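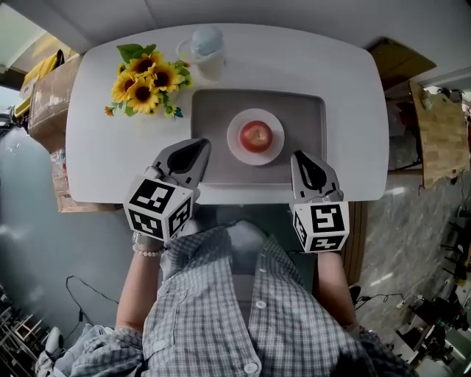 Flormont, le 06/08/2022

Manuel d'exploitation du comptoir Likance
Section 4 — Mise en place et service du menu dégustation

Cette section s'adresse au chef de comptoir et à son second. Elle suppose que les réservations du soir ont été confirmées (section 2) et que les livraisons ont été contrôlées (section 3). Le comptoir compte 12 places, servies en un seul service. Les consignes propres à la salle Mridha, à l'étage, figurent dans un livret séparé.

4.1 Avant l'ouverture

1. Relever la fiche des allergies et la recopier sur l'ardoise du passe. Chaque convive y est désigné par son numéro de place, jamais par son nom.

2. Allumer la vitrine réfrigérée et attendre que l'afficheur se stabilise à 2 °C avant d'y déposer les poissons. La vitrine ne sert pas à refroidir un produit : tout ce qui y entre sort déjà du froid.

3. Laver le riz à l'eau froide, en changeant l'eau jusqu'à ce qu'elle reste presque claire. Égoutter en passoire fine, puis laisser reposer à couvert.

4. Peser 500 g de riz cru par cuve. Ne pas remplir davantage, même un soir complet. Lancer une seconde cuve si nécessaire.

5. Préparer l'assaisonnement (vinaigre, sucre, sel) selon la fiche collée à l'intérieur du placard haut. Le chauffer doucement pour dissoudre le sucre et couper le feu avant le premier frémissement.

6. Affûter les couteaux, les rincer, les essuyer et les poser sur le linge plié, tranchant vers le mur.

Attention : le couteau long ne passe jamais au lave-vaisselle et ne reste pas dans l'évier. Une lame posée sous l'eau savonneuse ne se voit pas.

4.2 Riz

1. Verser le riz cuit dans la cuve en bois, préalablement humidifiée et essuyée.

2. Répartir l'assaisonnement en filet sur la spatule, en se déplaçant au-dessus du riz.

3. Trancher le riz avec le bord de la spatule, sans l'écraser. Retourner par grandes pelletées, puis recommencer dans l'autre sens.

4. Couvrir d'un linge humide bien essoré. Le riz se travaille tiède, à la température de la main.

5. Noter l'heure d'assaisonnement sur le ruban de la cuve.

Note : si le riz colle aux doigts malgré l'eau vinaigrée, il a été trop mélangé. Il peut encore servir pour les rouleaux, pas pour les bouchées façonnées.

Attention : un riz refroidi ne se réchauffe pas. Le retirer du comptoir et l'inscrire au cahier des pertes.

4.3 Ordre du menu

Le menu dégustation suit toujours la même progression. Le chef choisit les produits le matin, mais il ne modifie pas l'ordre sans prévenir la salle.

Ouverture : un bouillon clair, servi dans les bols à couvercle.
Froid : deux petites assiettes, une de légumes et une de poisson mariné.
Grillé : une pièce par convive, posée directement de la grille sur l'assiette chaude.
Bouchées : la série façonnée au comptoir, du poisson le plus maigre au plus gras.
Soupe : miso rouge, ou miso blanc pendant l'été.
Fin : un fruit ou une glace.

Le supplément « choix du chef » se propose entre les bouchées et la soupe. Il est annoncé avec son prix, une seule fois. Un convive qui ne répond pas n'a pas commandé.

4.4 Service des bouchées

1. Vérifier sur l'ardoise la place servie et ses restrictions.

2. Couper le poisson à la demande. Ne pas avancer la découpe de plus d'une série.

3. Façonner, napper au pinceau si le poisson le demande, puis déposer la bouchée devant le convive, légèrement de biais vers sa main dominante. Le second repère les gauchers dès le bouillon et marque un « G » sur l'ardoise.

4. Annoncer le nom du poisson et sa provenance. Deux informations suffisent ; le reste se dit si le convive le demande.

5. Attendre que la bouchée soit mangée avant de servir la suivante à la même place. Si un convive photographie longuement, continuer avec les autres et revenir à lui.

6. Essuyer la planche entre deux poissons. Changer de linge entre les poissons crus et les coquillages.

Note : la sauce soja n'est pas posée d'office. Si elle est demandée, l'apporter dans une coupelle, sans commentaire.

Attention : pour une place signalée allergique aux crustacés, utiliser la planche bleue et le couteau à manche clair, et se laver les mains avant de façonner. La bouchée préparée sur l'autre planche est jetée, même en cas de simple doute.

4.5 Rythme

Le service complet commence lorsque 4 places au moins sont occupées. En dessous, servir le bouillon aux présents et attendre les retardataires jusqu'à la fin de celui-ci. Au-delà, les retardataires rejoignent le menu là où il en est. Les assiettes froides manquées leur sont servies avant la soupe, s'ils le souhaitent.

Le second surveille les verres et le thé. Il ne passe pas le bras devant un convive qui mange — il fait le tour ou il attend.

Quand la cuisine prend du retard sur le grillé, le chef peut commencer les bouchées maigres, à condition d'en avertir le grillardin à voix haute et d'obtenir sa réponse.

4.6 Boissons et accords

1. Sortir les sakés de la cave au moment où le bouillon part.

2. Présenter la bouteille étiquette vers le convive, verser, puis la remettre au froid. Aucune bouteille ouverte ne reste sur le comptoir.

3. Reporter la date d'ouverture sur la contre-étiquette.

La carte des accords est tenue par Moushumi Haque. Toute rupture lui est signalée le soir même, afin que la carte du lendemain soit corrigée avant impression. La bière Skemurcombe est servie en bouteille uniquement et n'entre pas dans les accords.

4.7 Fermeture du comptoir

1. Vider la vitrine. Les poissons entiers ou en filets repartent en chambre froide, filmés et datés. Les morceaux déjà tranchés sont jetés.

2. Démonter les grilles de la vitrine et les laver à part.

3. Brosser la cuve en bois à l'eau chaude, sans savon, et la laisser sécher debout, loin du four.

4. Huiler légèrement les lames en acier carbone et les ranger dans leur étui.

5. Frotter le comptoir dans le sens du fil avec un linge humide. Pas d'eau de Javel sur le bois.

6. Remplir le cahier des pertes et le faire signer par le chef.

Les écarts à cette section (changement d'ordre, produit remplacé, convive resservi) sont notés au dos de la fiche du soir et remis à Shirley Grewal. La section 5 traite de l'encaissement et des pourboires.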